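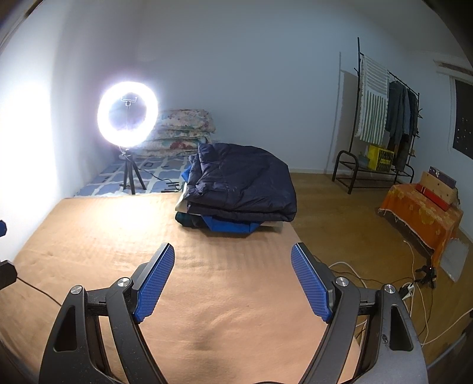
By Murray Ormsby
Updated May 2022

How to Fold a Winter Jacket So the Pile Stays Up

Every pile of folded clothes has a weak point, and in a cold-weather household the weak point is the quilted jacket. Sweaters cooperate. T-shirts have no opinions. A padded jacket is full of air and would like to be a pillow, and if you put it in the middle of a stack it will spend the night trying to become one.

My method is to fold it into a thick rectangle and put it on top, where the navy one sits on my bed. I have tried it on the bottom. The pile leaned like a fence post and I found a shirt behind the radiator in February.

What you need

A bed, or another flat surface as big as the jacket with its arms out. A kitchen table is fine if you've wiped it. I work on top of the blanket with everything smoothed down first, though a soft mattress will always dip a bit wherever you lean on it.

Before you fold

Empty the pockets. All of them, including the small one inside that you forgot the jacket had. Mine has given up cough drops, a parking stub and a key to something in Jarham that I no longer rent.

Zip it all the way up. Snaps too. If the hood comes off, take it off and fold it flat inside the jacket later. If it doesn't come off, fold it down over the back and try not to take it personally.

Folding the jacket

1. Lay it face down with the collar pointing away from you. Pull the hem straight.

2. Press the air out with your forearms, working from the hem toward the collar. Go slowly. Padding lets go of air at its own speed, and kneeling on it only bends the zipper.

3. Fold one side in to the middle of the back, then turn the sleeve down so it runs parallel to the side seam. Do the same on the other side. The sleeves can overlap a little at the cuffs, but if they cross near the shoulders you'll get a hump.

4. Press again. You'll be surprised how much came back.

5. Fold the hem up a third of the way, then fold once more to meet the collar. On a longer coat, make it quarters.

6. Turn the whole thing over so the smooth side is up. Run your hands along the stitched channels to square up the corners.

It will be thick. It's supposed to be thick. Shirley Blackburn, my sister-in-law, gets hers down to the size of a hardcover by sitting on it through an entire movie, and it comes out of the closet looking like it was sat on through an entire movie.

Building the pile

Decide on one width and fold everything to it. I use the jacket as the pattern, so it gets folded first even though it goes on last. Put the flat, heavy pieces at the bottom and line up the folded edges along the front. The loose edges go to the back, where visitors won't judge them.

A strip of color showing here and there is fine. You'll want to find the blue one without taking the pile apart.

Folded quilts get their own stack. Mine are floral, several layers deep, and they go against the wall. Clothes piled on top of quilts slide off, usually at night.

If it still won't stay flat

Unfold it and check the inside pocket again.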